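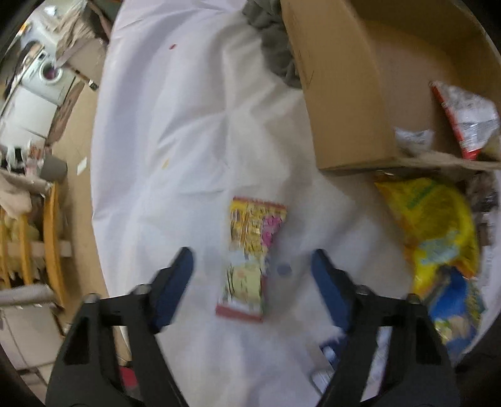

Does a countertop "snack keeper" do anything that a clip and a cupboard don't? I ask because my sister-in-law gave us a Rurkel for the holidays and the box makes claims that I would like somebody with no stake in it to look at. It's a lidded bin with a fan in the lid and a cartridge you have to keep replacing, and you're meant to put your chips, crackers and cookies in it so they "stay factory crisp." The leaflet says you can put single-serve packs in there too. That's where it lost me. A flat little rectangular snack packet, the kind you can lay on a white sheet and it barely makes a bump, is a package already. If nobody has opened it, what is the fan supposed to be drying? The outside of the wrapper?

We live outside Ledska, in an old house, and it is damp from March right through the summer. Crackers go soft here in an afternoon if you leave the sleeve open, so I'm not saying there is no problem to solve. I'm saying I don't see how a fan solves it. It pulls air from the kitchen. The air in the kitchen is the damp part.

The leaflet has a chart on it with two lines, one labeled Rurkel and one labeled "ordinary storage." It doesn't say what ordinary storage was. If it was an open bowl next to a kettle then I could beat it with a clothespin. The cartridge is supposed to be good for 2000 hours, which sounds like a lot until you notice that the thing runs all day and all night. By my arithmetic that's under three months, and then you're buying another one. They do sell them in a pack of 5, naturally.

What I'd like to know:

Has anybody used one in a humid place for longer than one cartridge?

Is there any point putting unopened packets in it?

If I just keep the bin, take the fan off, and use it as a bin, am I losing anything?

Please don't tell me to look at the reviews. I looked at the reviews. Half of them were written the day it arrived and say how nice it looks on the counter.

Asked by drafty_pantry
1/1/25
Filed under: Kitchen, Food storage

biscuit_tin_bill

I had one, the earlier model with the gray lid, and kept it going through two cartridges and a bit of the third. We're near Hukstead, so not quite as damp as you but not far off it, and the kitchen faces the creek.

Unopened packets first, as that's the easy one. No point at all. The film they use for most individual chip and cracker packets has a thin metal or coated layer in it, and its whole job is to keep moisture out. It's a better barrier than anything you'll have in your kitchen, including the Rurkel. The stuff inside will go stale eventually, but mostly that's the oil turning, and drying the air around the packet won't touch that. Heat and light matter more. Put them in a dark cupboard that isn't over the stove and forget them. If you've got a packet that has gone soft inside and you never opened it, look along the seams, because there's usually a pinhole or a crease where the end seal didn't take.

Opened packets are a different question. Here the idea isn't completely silly. The cartridge has a drying agent in it, and the fan pushes the air in the bin past the drying agent. So you're wrong on one detail, at least for mine - it didn't pull air from the kitchen when the lid was shut. It moved the inside air around. With the lid shut and a fresh cartridge, crackers did stay crisp. I'd leave a sleeve torn open in there on purpose and it was fine days later.

But then I tried it with the fan off and the same cartridge sitting there doing nothing but being a drying agent, and I couldn't tell the difference. My wife couldn't either, and she's fussier than I am. The air in a small closed box gets around to the drying agent by itself. What the fan does, as far as I can see, is use electricity and make a noise like a fly in a lampshade.

The trouble is that people open the lid. We open it all day. Every time you do that you swap the dry air for kitchen air, and the cartridge has to start over. I think that's the thing their chart leaves out. If you never open the bin the line stays flat, sure, but then why do you own snacks? In July ours was spent well before the indicator said so. The indicator is a timer, by the way. It isn't measuring anything. It counts hours from when you press the button, and if you press the button again with the old cartridge still in there it will tell you cheerfully that everything's fresh.

What I do now: a big glass jar with a rubber ring and a wire clamp, and in the bottom a cloth pouch of silica gel that I dry out in the oven when it stops working. You want the sort of beads that change color, and check the label says they can go in an oven and at what temperature, as they vary. Keep the pouch away from kids and don't let the beads get loose in the food. I bought the beads at Russo, in with the closet and gun safe supplies, and they cost less than a single Rurkel cartridge.

To your last point, yes, keep the bin and use it as a bin. Only check the lid. On mine there was a vent slot under the fan housing, so once the fan was off there was a gap to the outside and it was worse than a coffee can. Tape over it or use it for potatoes.

Comment from drafty_pantry: Thank you, this is more than the leaflet told me. I checked and the new one has the slot too. I stand corrected about the kitchen air, sort of. With a slot in the lid I'm not convinced I was all that wrong.

Comment from biscuit_tin_bill: No, on reflection nor am I. There's a flap over it on mine but I wouldn't call it a seal.

saltine_fan_421

I love mine!! Had it since last summer and never a stale chip. We put everything in it, the packets too, because it keeps them all in one place and the kids know where to go. I don't know about the science but it works for us. I change the cartridge when the light goes on. It comes in cream now as well.

Comment from drafty_pantry: Glad you like it, but is your house damp? And how long does a bag of chips last there with kids anyway? I have a feeling that in your house a bag would never go stale in a paper hat.

Comment from saltine_fan_421: lol fair. We have AC.

pressure_cooker_pam

I'm going to be the awkward one and say the question is a bit off to begin with. Both the machine and the jar are solving a problem that comes from buying too much at once. If you buy the giant bag because it's cheaper by weight, and then throw away the bottom third because it tastes like cardboard, it wasn't cheaper. I worked it out on a bag from Russo, and the small sizes came out ahead for a two-person house every time we failed to finish the big one. I won't pretend that's a study. It's me with a pencil. And you do end up with a lot more wrapper in the trash, so I'm not saying everyone should live on single packs.

Some things I'd push back on from the first reply, though it's a good one.

A glass jar with a clamp is only as good as the ring. Rubber rings go hard. If yours is a few years old, fill the jar with water, clamp it, and turn it over above the sink. I've been surprised by ones that looked perfectly all right.

Silica gel is fine but I don't think most people need it for crackers. A tight jar by itself gets you most of the way there. Where I'd use a drying agent is for things that pull in water quickly and that you go back to often, like seaweed snacks or those freeze-dried strawberries. Plain pretzels will forgive you nearly anything.

Don't put different kinds of snack in together, whatever box you use. Soft cookies have a lot of moisture in them and crackers have nearly none, and in a closed box they'll meet in the middle. You'll get hard cookies and limp crackers, and then you'll blame the box. I'd bet a good part of the complaints about every snack keeper ever sold come down to this one thing. I noticed the leaflet tells you to put chips, crackers and cookies in together, which makes me wonder if anyone at Rurkel has tried it.

And if crackers have gone soft from damp and nothing else, you can bring them back. Spread them on a baking sheet, low oven, ten minutes or so, then let them cool all the way before you judge them. They feel soft while they're warm and crisp up as they cool. People take them out, bite one, decide it hasn't worked and bin the lot. It doesn't help if the oil has turned. If they smell like old paint or crayons, that's rancid and no oven will fix it.

About the chart, I wrote to the company once over a different product of theirs, a bread box, and asked what "ordinary storage" meant. I got a very polite reply saying that results may vary by household, and a coupon. I've still got the coupon.

Comment from drafty_pantry: The water test was humbling. One of my three good jars dripped all over the counter. I didn't know that about cookies and crackers, and the leaflet does have a picture on the front of all of them in together, in layers, like a parfait.

Comment from biscuit_tin_bill: Agree on the rings and I should have said so. Not sure I agree on skipping the silica gel in a creek-side kitchen in August, but I've never done it side by side, so take that for what it's worth.

Comment from drafty_pantry: I'll try one jar with and one without when it gets damp again and report back. The Rurkel is unplugged for now and has onions in it. My sister-in-law is visiting in March, so it may have to be plugged in again for the weekend.

Viewed 373 times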